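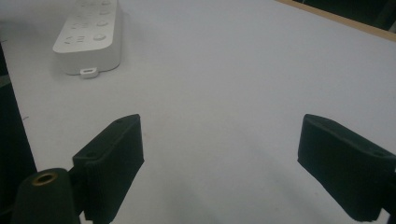
Part 5: Giving the desk its power

Okay, so by now your Hidari standing desk has its legs on, the top is screwed down and you've (hopefully) recovered from turning the whole thing right side up. I did mine on a rainy afternoon in May with my neighbor Grażyna Ostrowski on the other end, and we had to stop for tea before this part. Do the same if your arms are shaking!

You'll need the control box, the motor cables from bag 6, the hand switch and the sticky cable clips. The printed booklet calls the clips "retainers" on one page and "holders" on the next. Same thing.

1. Lower the desk as far as it goes by hand. If you're using the Laxdal frame it's already there, so skip ahead.

2. Slide the control box into its bracket under the top. The side with the sockets faces the back of the desk. I put mine in backward and had to crawl under there twice.

3. Push the motor cables into the sockets marked M1 and M2. They click. It doesn't matter which leg goes to which socket, whatever you've read on the forum.

4. Screw the hand switch to the front edge, on whichever side you like. Lefties, go left, it's lovely.

5. Let the cables hang loose for now and send the desk all the way up, then back down, before you stick on a single clip. I clipped first on my old Rindetberg desk and yanked a plug right out of the box on the way up.

Note: The first time you plug in, the display shows 303. Hold the down arrow until the desk dips a little and comes back up – then let go. That's the reset, and you'll do it again any time the desk loses power for a long while.

Now for the outlets. Pick your power strip and try it in a few spots on the desktop before you settle on one, with your laptop charger and lamp where you'd really want them.
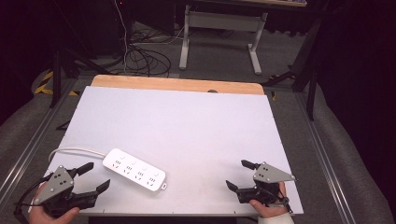
Power strip with its cord leading off to the left.

6. Fasten the strip wherever you ended up and run its cord down one leg. Leave a big lazy loop near the floor, long enough for the desk at full height with some to spare.

Caution: Unplug everything before you move a strip or tuck a cord. Keep cords well away from the crossbar, where they can get pinched. And no space heaters on a desk strip, please. Mine is a Pivberg, and the label on the back says 2000 watts for everything together, so add up what you plan to plug in and check the label on yours too.

If the desk beeps and won't move, go back to step 3 and push the plugs in harder. It was that both times for me. The memory buttons are in Part 6.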